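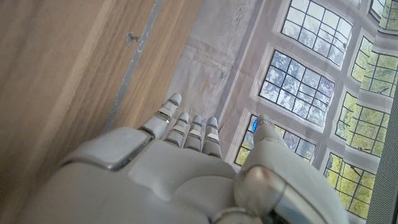 Dumolow 計測アンダーシャツ 長袖クルーネック(端末別売)

ホーム > 身につける機器 > 計測インナー > Dumolow

取り扱い区分:試着可/取り寄せ/名入れ不可
色:墨、生成り、青鼠の3色
サイズ:S、M、L、LL(メーカーの表はあてになりません。下の「サイズについて」を先に読んでください)
対応端末:Allgate クリップ型
対応アプリ:Clolwood

「着るだけで自分がわかる」とメーカーの箱には書いてあります。店としては、そこまでは書けません。着るだけでわかるのは、まず暑いか寒いかです。あとは心拍と呼吸のだいたいの傾向が、条件のそろったときに取れる。そういうシャツだと思って読み進めていただけると、あとで返品のやり取りをせずにすみます。

Dumolowのアンダーシャツは、胸の下に導電糸を編み込んだ帯があり、そこに小さな端末を留めて使います。帯が肌に当たって信号を拾い、端末がそれを携帯電話へ送ります。仕組みとしては昔からある胸ベルト式の心拍計と大きく変わりません。ベルトがシャツになった、という理解で困ることはないはずです。ではなぜ高いのかというと、シャツだからです。胸ベルトは見た目を気にしなくていいし、サイズも調整できます。シャツはそうはいきません。

当店でこれを扱うかどうか、かなり迷いました。この手の「賢い服」は入荷しては消えていくもので、過去には充電端子が縫い目の真上についていて座ると当たるズボンや、通知が来ると袖口が光るものの、何の通知なのかは電話を見ないとわからない上着などを仕入れて、ずいぶん値引きして売りました。袖口の光る上着は今も倉庫にあります。欲しい方は声をかけてください。

それでも置くことにしたのは、端末を外せばふつうのいい肌着だったからです。これは大事な点で、アプリの配信が終わっても手元に着るものが残ります。電子部品が主役の服では、そうならないことのほうが多いのです。

生地

身頃はDawberと呼ばれる薄手の丸編みで、メーカーの資料では「第二の皮膚のような」と形容されています。皮膚にたとえるのはやめてほしいと以前から思っています。触った感じはやや乾いていて、伸ばすとすなおに戻ります。化繊が多めなので、綿の肌着に慣れた方は最初の数回、袖を通すときにひやっとするかもしれません。汗をかいたあとの張りつきは少ないほうです。においの残り方は、正直に書けば化繊なりです。抗菌加工の表示はありますが、加工の効き目がいつまで続くのかをメーカーに問い合わせたところ、「通常のご使用の範囲で」という返事でした。通常とは何かをもう一度聞いて、まだ返事を待っています。

縫い目は肩と脇が平らに始末してあり、リュックを背負っても当たりません。襟はやや詰まりぎみです。開襟のシャツの下に着ると見えます。裾は長めに取ってあって、かがんでも出てきません。このあたりは電子機器メーカーの片手間の仕事には見えず、服を作ってきた人が入っている感じがします。

設計を担当したのはRoy Treloarという人で、もとは舞台衣装の仕立てをしていたと資料にあります。資料にはこの方の長い文章が載っていて、衣服と情報の関係について書かれているのですが、こちらが知りたかった帯の洗濯耐久性には一行も触れていません。ただ、脇の切り替え線の位置は上手だと思います。腕を上げても帯がずり上がりにくいのは、たぶんこの線のおかげです。

計測帯について

帯は胸の下をぐるりと一周していて、内側の左右に電極にあたる部分があります。ここが肌についていないと何も測れません。当たり前に聞こえますが、返品理由の大半はこれです。痩せ型の方は胸の中央がくぼんで浮きやすく、体毛の濃い方も信号が途切れがちです。乾燥した冬の朝は誰が着ても最初のうちは不安定になります。説明書では「数分で自然になじみます」となっていますが、待つよりも電極を水で軽くしめらせたほうが早いです。店の者は霧吹きを使っています。見た目はあまり格好のいいものではありません。

走っているときの心拍は、胸ベルト式とよく似た動きになります。坂を上がれば上がり、止まれば下がる。困るのは腕を大きく使う動作で、懸垂や薪割りのような動きだと、ときどき突拍子もない数字が出ます。Clolwoodの画面にはそれも律儀に折れ線で描かれ、「素晴らしい追い込みです」と褒められます。褒められても困ります。

呼吸の計測については、評価を保留します。胸のふくらみを帯の伸びで読む方式で、座ってじっとしていればそれらしい波形が出ます。歩くと、歩いているのか息をしているのか、画面からは区別がつきません。メーカーは今後の更新で改善すると言っています。今後の更新で良くなるという説明のついた機能は、今は無いものとして値段を考えることをおすすめします。

「ストレス指数」と「気分」の表示は、当店では説明の対象にしていません。どう計算しているのか公開されていないので、説明のしようがないのです。締切前の店員が「穏やか」と判定され、昼寝から起きたばかりの店員が「緊張」と判定されたことだけ書いておきます。

医療機器ではありません。胸が苦しい、脈が飛ぶといった心配のある方は、シャツを買う前に病院へ行ってください。このシャツの数字を見て安心するのも、やめたほうがいいです。

端末(Allgate クリップ型)について

シャツには付属しません。箱の写真には端末が写っているので誤解が多く、当店では商品名に「端末別売」と入れました。メーカーにも箱を直すよう伝えてあります。

重さは22グラム。帯の前中央の受け具に押し込んで留めます。カチッという手応えがありますが、手応えがあっても片側が浮いていることがあるので、指で両端を押して確かめてください。うつ伏せで寝る方には邪魔になります。睡眠の計測を売り文句にしている機器としてはどうかと思うのですが、横向きと仰向けなら気にならないという声もあります。

充電は専用の台に載せる方式です。また専用の台です。汎用の線で充電できる端子をつけなかった理由は防水のためと説明されていますが、同じ程度の防水で汎用端子を備えた機器はほかにいくらでもあります。台をなくすと買い直しになり、台だけの在庫は切れがちです。旅行に持っていく方は、台を先に鞄へ入れてください。

電池の持ちはメーカーの表記より短いと見てください。表記のほうは計測の間隔を最も長くした状態の値で、その設定だと走っている間の細かい変化はほとんど残りません。細かく取る設定にすると、こまめに台へ戻すことになります。電池の交換はできません。端末の寿命は電池の寿命で、そのときシャツがまだ着られるかどうかは着方しだいです。

アプリ(Clolwood)について

基本の記録は無料で見られます。過去の記録をさかのぼる機能と、書き出しの機能は有料の会員向けです。自分の体から出た数字を自分で持ち出すのに料金がかかるという設計を、当店は好みません。買う前に知っておいてほしいので、太字にできるなら太字にしたいところです。

登録には生年月日と身長、体重の入力が求められます。身長と体重は飛ばせます。飛ばすと毎回「もっと正確に知りましょう」と出ますが、心拍の表示に違いは見つけられませんでした。消費カロリーは表示されなくなります。その数字はもともと目安にもしにくいものなので、なくて困る場面は少ないと思います。

規約では、集めた記録を「研究および製品改善のために」利用できるとなっています。提携先の一覧は載っていません。初期設定では提供に同意した状態になっているので、気になる方は設定の「つながり」という項目を開いて切ってください。なぜ「つながり」という名前の中にあるのかは知りません。切っても計測はできます。

アプリの日本語は、ところどころおかしいです。「あなたの心は走ります」は心拍数が上がっているという意味です。

洗濯

端末を外し、裏返してネットに入れ、40度以下の水で洗います。柔軟剤は使わないでください。電極の表面に膜ができて信号が弱くなります。漂白剤もいけません。乾燥機は不可、アイロンは帯を避ければ可となっていますが、アイロンをかけるような生地ではありません。

毎日洗う衣類として売られているのに、何回洗えるのかが箱に書かれていません。ここがいちばん引っかかっているところです。店で着ている見本は、洗濯を重ねるうちに左の電極のふちが少し毛羽立ってきました。計測は今のところできています。いつできなくなるかは、お約束できません。

電極の内側に貼る交換パッドが別にあり、左右一組で1,416円です。貼ると信号は戻りやすくなりますが、厚みが出るぶん、汗をかいたときにそこだけ蒸れます。皮膚の弱い方はパッドなしで始めてください。かぶれが出たらすぐに使うのをやめ、皮膚科に相談してください。

サイズについて

メーカーの表どおりに選ぶと、ゆるくなる方が多いようです。ゆるいと測れません。表で二つのサイズにまたがる方は小さいほうを選んでください。ただし、小さすぎると帯が食い込んで、食後に着ていられなくなります。胸囲よりも、胸の下の寸法で見てください。息を吐ききったところではなく、ふつうにしているときの寸法です。

女性用の型は出ていません。メーカーは「男女兼用」としていますが、下着の上からは計測できず、帯の位置がちょうど下着のアンダー部分と重なります。試着した女性のお客様からは、兼用と呼ぶには無理があるという意見をいただきました。当店も同じ意見です。胸の下に帯が合うかどうかは人によるので、来店できる方は必ず試着してください。

試着用の見本は全色ではなく、墨だけ全サイズをそろえています。青鼠は写真で見るより青いです。生成りは透けます。

向いている方

胸ベルトがずり落ちてくるのが嫌で走るのをやめた方。冬の自転車で、どのみち薄い肌着を一枚着る方。数字が少しおかしくても笑って済ませられる方。それから、端末を買わずにシャツだけ着るつもりの方も案外いらっしゃいます。肌着としては高い買い物ですが、止めはしません。

おすすめしない方

すでに胸ベルトで満足している方は買い替えないでください。得られる数字は同じようなものです。手首の時計型で足りている方も同様です。数字を見ると気になって眠れなくなる方にも向きません。贈り物にするのも慎重に。受け取った人は、痩せろと言われたと思うかもしれません。

よく寄せられる質問から

ほかの会社の端末は留められるか、という問い合わせをよくいただきます。受け具の形は一般的なスナップに似ていますが、間隔がわずかに違い、留まりません。無理に押すと受け具が割れます。わざと違えてあるのかどうか、メーカーは答えてくれませんでした。

上に重ね着してもかまいません。静電気の起きやすいフリースを直接重ねると、脱ぐときに記録が乱れることがあります。

海では使えません。端末は汗と雨に耐えるとされていますが、海水は対象外です。プールも同じ扱いです。

空港の検査で止められたという話は一件だけ聞きました。端末を外して鞄に入れておけば済みます。

半袖は予定があると五月に聞きました。色と時期は未定です。

保証と返品

シャツの保証は縫製の不具合に限られます。電極の劣化は「消耗」とされ、保証に入りません。計測するためのシャツで、計測する部分だけが保証から外れているわけです。交渉はしましたが、変わりませんでした。端末の保証はAllgate側の規定によります。水没の扱いがシャツ側の説明と食い違っているので、端末の箱に入っている紙のほうを正としてください。

返品は、洗濯前で帯の保護紙がついたままのものに限ります。店内で試着したうえでの購入も同じ条件です。信号が取れないというご相談は返品の前にお電話ください。電極をしめらせるか、サイズをひとつ下げるかで片づくことがよくあります。それでも取れなかった場合の交換は、店の判断でお受けしています。

関連商品

Allgate クリップ型端末(充電台つき)
Allgate 充電台のみ(入荷待ち)
Dumolow 交換用電極パッド 左右一組
洗濯ネット 細目(どこの店のものでもかまいません)
袖口の光る上着(現品かぎり、値段は相談)

最終更新のときに、アプリの有料機能の範囲について書き直しました。以前は書き出しが無料でした。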